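Is the Kedmont method worth paying for?

inkblot_ferry
26 Apr 2026
Has anyone here done the Kedmont outlining course? It's £212 for 10 sessions and the sales page promises a finished first draft in 90 days. I've got a crime thing stuck at the halfway mark and I'm tempted, but every testimonial reads as if the same person wrote it. No surnames, no book titles. That bothers me more than the price.

marginalia7
Did it last year. You get a big grid to fill in, a workbook, and a lot of talk about turning points. The grid is decent. I did finish my draft, though it took a good deal longer than they say, and I'd probably have finished without them.

oldgreyquill
So you paid £212 for a grid.

marginalia7
And a deadline. Some of us need somebody to be cross with us.

tuppenny_reader
I'm on session four and I like it, so I'll stick up for it. Before this I had three abandoned novels in a drawer and no idea why they kept dying in the same place. They all died because nothing was at stake for the main character after the opening. The course made me see that. Maybe a book from the library would have done the same, but I've read plenty of those and it hadn't.

oldgreyquill
Fair enough, but being told something you were ready to hear isn't the same as a method. I've seen these come and go. Before Kedmont it was the Brirno cards, and everyone swore by those until they had a shoebox full of cards and no chapters.

inkblot_ferry
I had the Brirno cards. I still have the shoebox.

saltmarsh_pen
What do they mean by "finished first draft"? I asked by email and was told it's "a complete narrative arc in written form", so I asked how many words and didn't get an answer. If a 15 page summary counts, then yes, I expect plenty of people do finish.

marginalia7
It's meant to be a full draft. Though I'll admit one woman in my group handed in something that was mostly scene headings and they gave her the certificate.

saltmarsh_pen
There's a certificate?

marginalia7
There's a certificate.

oldgreyquill
My real objection is that the grid wants you to know the ending before you start. I've never known an ending. I wrote most of Skála thinking the sister did it, and she didn't, and the book is better for it. If I'd filled in a box marked "resolution" on day one I'd have felt bound to it.

tuppenny_reader
You can change the boxes. They say so in the first session.

oldgreyquill
They can say so. Try doing it when you've got ten sessions built on top of that box.

inkblot_ferry
This is useful, thanks. I don't mind knowing the ending, it's the middle that sags. Does it do anything for the middle?

tuppenny_reader
Sessions five to seven, so ask me in May.

marginalia7
Bit thin there, I thought. The advice was to add a reversal, and then add another one. My middle ended up full of people changing their minds.

saltmarsh_pen
Cheaper idea - the Dirnlow group does chapter swaps online. You send one, you read one. It's slow and the feedback varies, and one chap will tell you to cut your prologue whether you have one or not, but it costs nothing and you find out quickly where people stop reading. I'd try that before giving anybody £212. If the middle's still sagging afterwards you can always sign up then, they never seem to be full whatever the countdown clock on the page says.

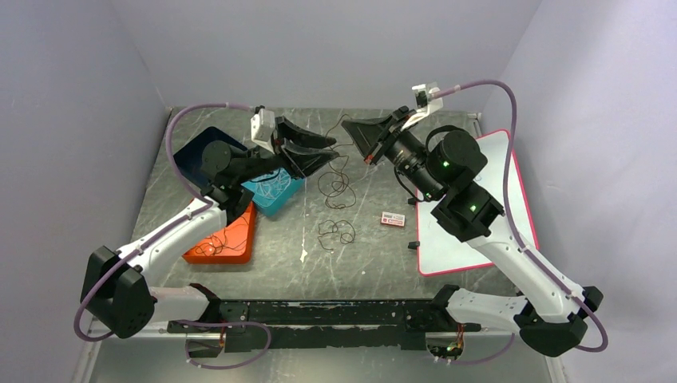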